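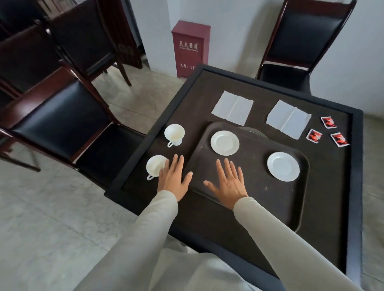 Tirkdale: progress report to Tastcombe, second half of the grant
27/12/2019

Where we are

The game runs. I put that first because the last report opened with four paragraphs on lighting, and your reply asked, politely, if the game ran. It starts, it loads a save, and it can be played from the harbor to the end of the second chapter without the help of a programmer standing behind the chair.

The third chapter exists as gray boxes and a document. The document is very good. The boxes are being turned into streets at a pace our schedule calls "on track" and our level designer calls something else.

What your money went on

Most of it went on wages, as planned. The rest went on the Kong license, two test machines, and a sound library from which we have so far used rain. We switched to Kong for physics in the fall after our own system, Stevov, proved unable to keep a rowboat on top of the water. Stevov is still in there handling ropes and doors. It does doors well. Taking it out would cost us weeks, and I would like to spend those on things a player might notice.

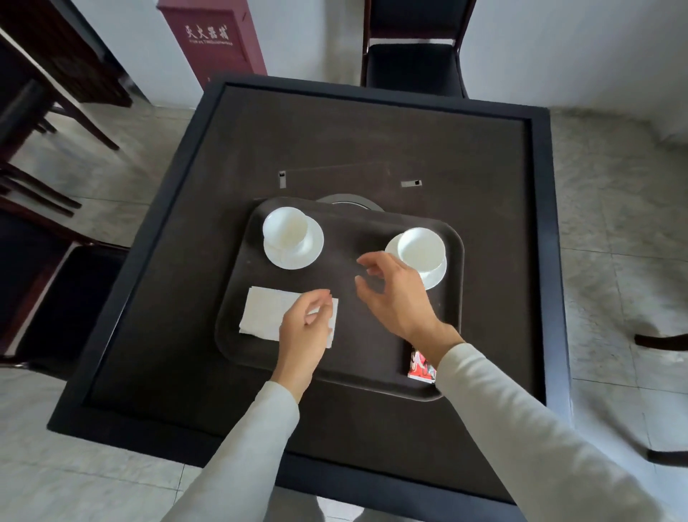

The switch did break every save file made before it. We told the testers by email, and a number of them wrote back with views. We have since added a version check, so that an old save now gets a clear message and a trip to the main menu. Before that it got the player dropped through the floor of the inn, forever, with music.

Closed alpha

We offered 2,000 keys and they all went. The feedback form was too long (my doing) and most people stopped at the question about frame rate. The ones who kept going were generous and blunt. They like the town and the weather. They don't like the inventory, and neither do we. A new one is half built, with fewer nested bags.

The bug list stood at 110 open items when I started writing this. A good share of those are the same bug seen from different angles: if you climb a ladder while a conversation is playing, the game decides you are in both places and picks the worse one. A fix is in testing. I have promised fixes for the ladder before, so please read that last sentence with the caution it deserves.

Controller support is done for menus and movement. Fishing with a controller is possible in the sense that it can be attempted.

Slippage

Two items have moved. The map screen was due this month and will now come with the new inventory, as they share most of their code. The Mac build has moved out of this grant period altogether. I'd rather tell you now than let you find a blank row in the milestone table.
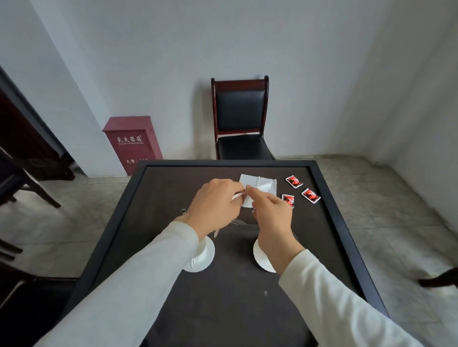 Translation hasn't slipped, but only by virtue of not having started. The text for the first chapter is locked and ready to send out. The second keeps growing, mainly in the scenes with the ferry clerk, who was written as a man with one line and now has opinions on tides.

Next

The new inventory goes to alpha players in February, together with the map screen and, all being well, ladders. After that the whole team moves to the third chapter. We are asking for no change to the total, only for the Mac line in the budget to be moved to testing. The revised budget sheet and the full bug list are attached. The bug list is sorted by severity, so you may stop reading whenever you feel you have had enough.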